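Print this page | E-mail this article
14 shares | 2 comments

Prunham grip fault

The Prunham grip fault is a recurring failure in the Silau two-finger gripper, reported from the Dirwood test bench in September. The fingers stopped short of closing on thin, light items such as folded paper, yet the controller logged a completed pick. Of 1,000 logged picks, 235 were false.

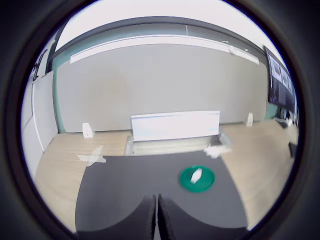
Disputed cause

The maker blamed worn pads and issued a fix on April 1, 2025. The claim is hard to credit – new pads failed too, over 21 times in a single shift. Araújo, the firm that wrote the control software, has never released its force readings. Version 2 still reports success without checking for contact.

Related items
Silau gripper
False pick
Dirwood test bench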